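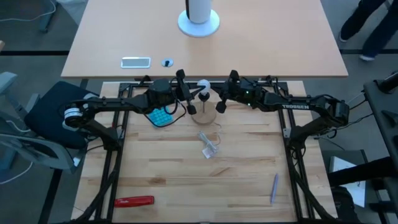
Which bulb do you use for reading in the evening?

A plain warm white one, same brightness as the old 40 watt, in a lamp by my left shoulder.

Flidivness
Jan 12, 2025
Thanks for answering so quickly, Lehner! I should have said a bit more. We moved into a ground floor flat in June and it was lovely and bright, so I never gave the lighting a thought. Now it's dark by teatime and the living room has one ceiling light, and by nine o'clock my eyes are sore and I've read the same page three times. I bought a daylight bulb because the box said it was good for reading, and my husband says it's like sitting in the dentist's waiting room.

Lehner
Your husband's right, sorry. I had a daylight one for my sewing and it was great for matching thread, but I wouldn't want it on while I'm winding down with a book. Warm white, frosted if you can get it, and leave something else on low across the room. If the page is the only bright thing in a dark room I get a headache.

Cukport
Have to disagree here. I'm 71 and warm bulbs make everything look like weak tea. I can't read small print under them at all. I've used a cool white for years and I sleep like a log. People get very worked up about the colour when the trouble is usually that the light's too dim or in the wrong place.

Lehner
Fair enough on the small print, but she did say evenings. I'd still go warm, just get a brighter one.

Flidivness
Oh dear, I've started something! The place might be the problem then. The lamp is on the windowsill behind the sofa, so I suppose my own head is in the way half the time (my daughter pointed this out, aged nine). There's no socket on the other side unless I run an extension lead behind the bookcase, and that bookcase is not moving, it took two of us and a lot of swearing to get it in.

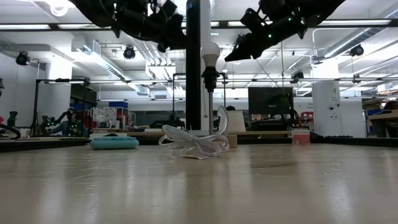

Veronika Wallner
I'd sort out the position first and only then spend money on bulbs. I went through a whole drawer of them, warm, cool, the lot, and what fixed it was moving the lamp so it was beside me and a bit behind, with the bottom of the shade level with my eyes. Any lower and it lit my knees, any higher and I got the glare off the page. Borrow a lamp from another room and try it for a couple of evenings.

Cukport
Exactly what I said, wrong place.

Lehner
You said it was too dim as well.

Cukport
It can be both!

Flidivness
Ha. Right, I've dragged the bedroom lamp in and stuck it on a stool next to me, and it's already better with the old warm bulb from the hall. I managed 18 pages without squinting. Still not very bright, so I'll get a stronger one on Saturday's shop, I mean whenever we next go. Does anyone know if I can put a brighter LED in an old lamp? The label inside says 40 watts maximum.

Veronika Wallner
That figure is what the bulb really draws, so look at the small number on the LED box and not the "same as" one. Do check the shade isn't a fully closed one though, as some LEDs don't like being shut in and they pack up early. It should say on the box.

Flidivness
Open top and bottom, so I think I'm fine. Thank you all, even the weak tea one. The dentist bulb is going in the cupboard under the stairs.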